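Right, thread on teaching a robot by hand, as a few of you asked after my moan in June.

I do the demos for Brultodeck. You hold a gripper on a handle, do the job yourself, and the recording goes off to train the arm. No joystick, no headset. My wrist would like a word about the "easy" part.

Job at the moment is tidying: snacks and small household bits, off the tablecloth and into a tray. 316 good goes so far, and Gaétan MacPherson wants 1198 (!!) before he'll train anything.

Biggest lesson: slow down. My early ones were me racing along like I was clearing up before guests, and Gaétan binned the lot. Come in level, pause, squeeze, lift. Boring is good.

Second lesson: wrappers are a pain. Boxes hold their shape, but a shiny packet slides about if you pinch it by the crimped end. Go for the middle.

I did try remote control at Friesen, driving the arm from across the room. Lovely kit, but I managed 2 clean goes before lunch and felt seasick.

Same stripy cloth in both of these, cake and snack packet in the tray for the first, just a little box and a bar for the second: 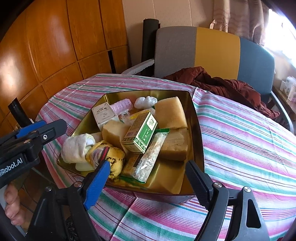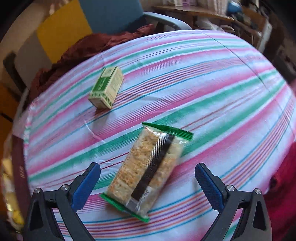 Do you have to start again if you fumble one?

Depends on the fumble. A small slip that you recover from can stay in, but if you drop the thing on the floor, scrap that go and record a new one.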